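Stop adjusting things that aren't broken

Hurried one this month, sorry, I have a pad change waiting. But it needs saying. Most of the trouble with hand-held grippers starts with the person holding the hex key.

We run two of the Wenard units at Erkano, soft-object work mainly. Toys, yarn, trimmings, anything fuzzy that gives when you squeeze it. Since March one of them has logged 1791 grasps on the same set of pads. The other has been stripped and "improved" so often that I stopped reading the notes. Guess which one people complain about.

The case for fiddling goes like this. Soft things slip, so tighten the linkage. Still slips, tighten again. Then the pivots bind, the fingers close unevenly, and somebody writes that the gripper is worn out. It isn't. It's been strangled.

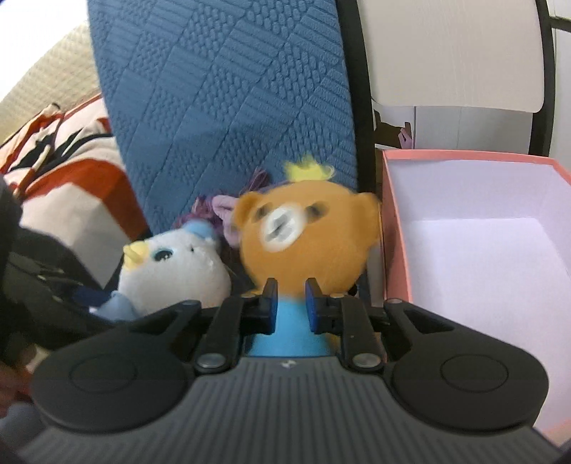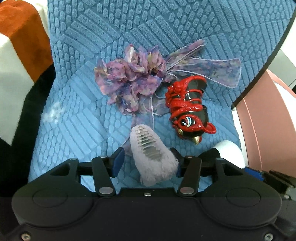
What a soft object wants is clean pads and fingers that arrive together. Thats nearly the whole job. Fibre is the real enemy. Fluff gets on the pad face and the grip goes, and no amount of torque brings it back. A damp lint-free cloth, wipe towards the tip, let it dry. Takes 49 seconds, I timed it because I was accused of exaggerating.

Then the pivots. Look at them, move the fingers by hand, feel for grit. If they swing freely leave them alone. I mean it. The Gazi maintenance sheet we inherited said to re-tighten every pin at every shift change, and I binned that sheet. Pins don't come loose from being ignored for a morning. They do get rounded off by people with the wrong key.

Yes, there's a fair argument on the other side. A loose pin found late can cost you a finger plate, and a routine catches the lazy as well as the careful. Fine. So check every shift, adjust when the check says so. Two different jobs, and our old log had one tick box for both. Of course everyone tightened.

Last thing, spares. We've got 117 pads in the Endard drawer, half of them bought in a panic when the problem was fluff. Please wipe before you order. And if you do change a pad change both sides, a new one against an old one closes crooked and you'll be back at teh bench by lunch with the key in your hand, looking for something to tighten.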